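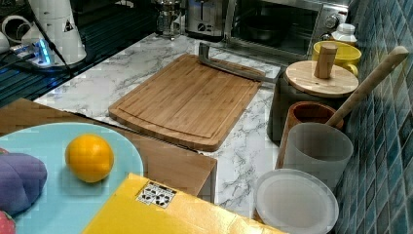
The official song of the Grotbridge Harbor Games runs 223 seconds, and the man who wrote it would like to apologize for the last 100 of them. "That was the sponsor's section," he says. He is sitting in his kitchen, where he does most of his interviews and, by his own account, all of his worrying. There is an orange on a light-blue plate, and he talks to it more than he talks to me. "They wanted a part where the crowd claps. I said crowds clap when they feel like it. They sent me a chart."

He records as Zonura, a name he picked at nineteen and has been explaining to banks ever since. Before the Games came calling he had made two albums of what he describes as "songs for people who are already on the bus." Neither of them had a chant in it. Then somebody on the ceremonies team heard an old B-side in a shoe store, and by September he was under contract to unite 300 athletes and a small city in song.

## "Can it be more about rowing?"

The first draft was a slow waltz. He is still fond of it. The organizers listened to it twice, in silence, and asked if it could be faster, happier and more about rowing.

"I said the Games have eleven sports in them. They said yes, but rowing has the boats." He wrote a verse about boats. The archers complained, so he wrote a line about aim, which the archers liked and the rowers took as a remark about their steering.

The lyrics went through so many hands that he now has trouble saying which words are his. He is sure about "water" and fairly sure about "tonight." The phrase "rise as one tomorrow" he disowns completely. "Tomorrow is the closing ceremony. Everybody's going home tomorrow."

Drarkura, the label putting the single out, asked for a whistle. Every big sports song has a whistle now, he was told, or failing that a drum that sounds expensive. He whistled it himself, in the hallway, on the first take, and that hallway whistle is the part people stop him about.

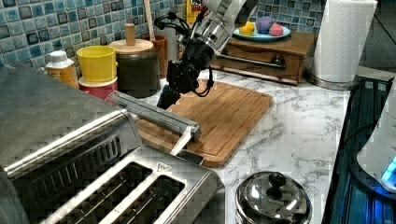
## The stadium problem

Writing for a stadium, he says, is like writing for a very large bathroom. "Anything clever arrives three times. So you stop being clever, and then you find out how much of your work was clever and how much was just quick."

He learned this at the sound check, standing at midfield with a paper cup of coffee while his chorus came back at him from the far stand half a beat late. A groundskeeper told him it sounded better that way. He has since slowed the live version down to suit the echo - the recorded one he left alone, out of spite.

I ask which sports anthems he admires. He won't name any made in the last decade, and when pressed he says the best ones were never commissioned at all. Fans took some old pop song, got the words wrong and sang it for forty years. "You can't compete with that. You're handing people a song and a deadline."

## Reviews, including his mother's

The song came out on 08/10/2022 to what the press office called a warm response. He had a friend read him the comments over the phone, leaving out the swearing, and it was a short call. One writer ranked it just below the hockey arena's goal horn. He had that one printed.

His mother likes it but asks why the waltz is gone.

Children, on the other hand, can't be stopped. The Subramaniam Youth Choir, which backs him at the opening, learned the whole thing in an afternoon and has since added hand movements he didn't approve and can't do. "They do the boats, the arrow, everything. I'm in the middle with my arms down like I'm waiting for an elevator."

Would he do another one? He says no quickly, then asks if I've heard anything about the winter event up the coast. They haven't called. He mentions that he has a waltz ready.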